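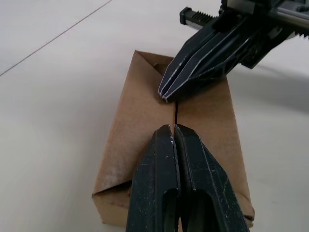
Print this page | E-mail this page

Skedero 3 review: two-arm planning software, used in anger
05/07/2018

Skedero is the planning and control package from Vilon, and version 3 is the first one that treats two arms as a single problem. Older releases planned the left, then the right, then hoped. We've had it on cardboard, mainly, as cardboard is what our customers ask about and what most planners are worst at. Take two grippers on one long box, one pair of fingertips right over the seam and the other pair a short way up towards the far end. Not much room between them. In version 2 that was a refusal, flat out, "goal in collision". Version 3 lets you set a clearance per link, so the fingertips can be allowed close and the housings kept well apart. Best thing in the release by a mile.

Install first. Quick enough. It wants its own user account and moans if it doesn't get one. The licence file goes in a folder you have to make yourself, and the manual gives the wrong name for it (it's "licence", the manual says "license", guess how long that took). After that it found both arms and all the cameras without help.

Planner. Fast when the goal is sensible. I kept a log on the last full day: 379 plan requests, 31 came back with nothing. Most of those were my own fault - targets too near the shoulder limit. A few were not, and the error text is the same for both, which is maddening. "No path found." Yes, but why. The old Nilex planner was slower and uglier but at least told you which joint was unhappy.

Path smoothing is good. Leave it on medium. High rounds the corners so much that a straight push along a crease turns into a slight arc, and a crease does not forgive an arc.

Force limits are in the wrong menu. They live under Display, of all places. Set them before anything else, the default is far too stiff for corrugated board.

Perception is the weaker half. Skedero fits boxes to what the cameras give it, and it wants those boxes to be boxes. Closed carton, square edges, lovely, locked on at once. A half-folded one is another matter: flaps bent at different angles, the upper ones tipped towards the back and a panel on the right lying down towards the table, and the fitter draws one big block round the lot and calls it solid. So the planner then keeps both grippers well clear of space that is only air. You can switch to the raw point view, which works, but planning time goes up and the fan comes on.

The workaround is to mark a region by hand as "soft" and let the fingers in. Fine for one carton. Tedious for a day of them. Vilon's notes say an automatic version is coming in October, we'll see.

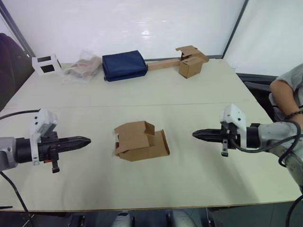 The scene editor deserves its own section, it's where you'll spend your first week. Everything static gets entered once: table, walls, posts, anything you don't want hit. You can group things, so I made the whole row along the back wall, navy pouch and plastic bag and all, into one long keep-out strip and never thought about it again. Table made of two sections? Enter it as one slab. I tried it as two and the planner found the join and treated it as an edge, wich gave some very odd approach angles. Cables are the gap. With black cable hanging off both arms you'd want at least a crude model of it, and there isn't one. Schnyder's editor has had a simple hose shape for ages.

Mirroring, on the other hand, is great. Teach the left, press mirror, the right does the same thing facing it. Check the wrist camera mounts are in the model before you trust it. They aren't by default.

Playback and logs: scrub bar is smooth, both arms on one timeline, joint plots underneath. The log viewer keeps up to 1,000 entries then drops the oldest without a word. Export early.

Scripting is Python, reasonably tidy. Names are a bit all over the place (move_to, goTo, plan_and_go - pick one). Examples folder is thin but the examples do run.

Support answered by e-mail the next morning, both times. Politely, and with a fix once.

Good: two-arm clearance settings, mirroring, playback.
Bad: error messages, half-folded anything, no cables.

Would I buy it? For rigid parts, yes, today. For cardboard, yes if you have patience, or wait for the October update and ask for a trial first. We're keeping ours, with the Nilex planner still installed next to it for when I need to know which joint is sulking.

Print this page | E-mail this page

We use cookies to remember your settings and count visits. By carrying on you agree to this. OK | Find out more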